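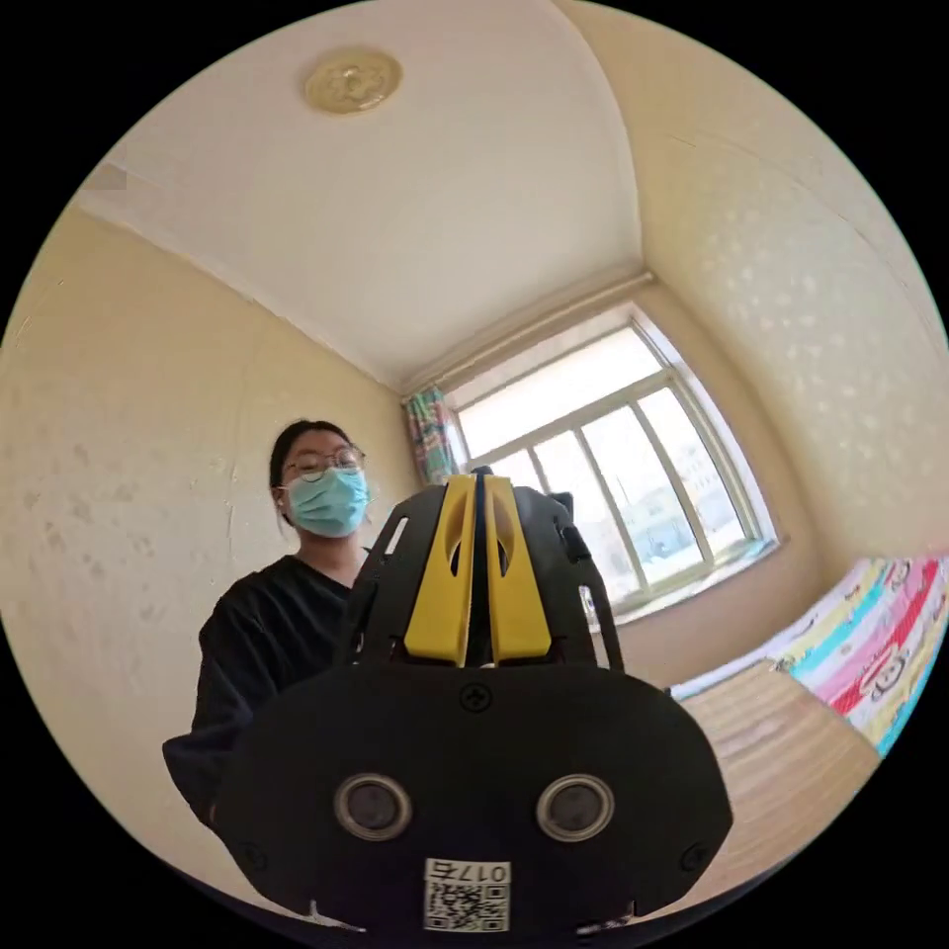

Hola, Venla:

Te escribo el informe de junio un poco más largo que el anterior, que me quedó en cuatro líneas y con razón me lo reclamaste. El recetario oral de Pesamstead avanza a buen ritmo y ya tenemos material de sobra para el primer cuaderno.

Entrevistas. Llevamos 20 grabadas, casi todas en cocinas particulares y un par en la trastienda de la panadería Hamada, con el horno de fondo (se oye, pero se entiende todo). Nos faltan 8 para cerrar la lista que aprobasteis. Las del barrio del puerto me están costando más: la gente allí sale a trabajar a las cinco de la mañana y por la tarde no tiene ninguna gana de hablar de sopas, y lo comprendo perfectamente.

Transcripción. Angus MacRitchie ha terminado las doce primeras y van 646 páginas a doble espacio. ¡Una barbaridad! Le he pedido que deje las repeticiones y las dudas tal cual, por lo menos en la versión de archivo. Para el cuaderno ya limpiaremos. Seguimos discutiendo qué hacer con las medidas: «un puñado», «lo que pida la masa», «hasta que huela». Yo las dejaría así y pondría los gramos en una nota al margen. Angus prefiere lo contrario, así que dime qué piensas tú.

Dinero. De la partida de viajes hemos gastado 2,750 euros, sobre todo en autobuses y en las dos noches de Lullberg, que salieron más caras de lo previsto – coincidimos con la feria y no quedaba nada barato. Lo compenso con imprenta: Inport nos ha mejorado el presupuesto si entregamos los archivos antes de septiembre. Te mando las facturas aparte.

Lo que va peor son los permisos. Tres familias quieren leer su texto antes de firmar y una ha pedido quitar la receta del escabeche, que era de las mejores, pero qué le vamos a hacer. Sin esa firma no publico nada.

Para julio tengo previsto acabar el puerto, cerrar el índice y probar cuatro recetas en casa. La de las empanadillas de centeno ya la hice dos veces y todavía se me abren por abajo. Si pasas por aquí, avísame y te guardo unas cuantas.

Un abrazo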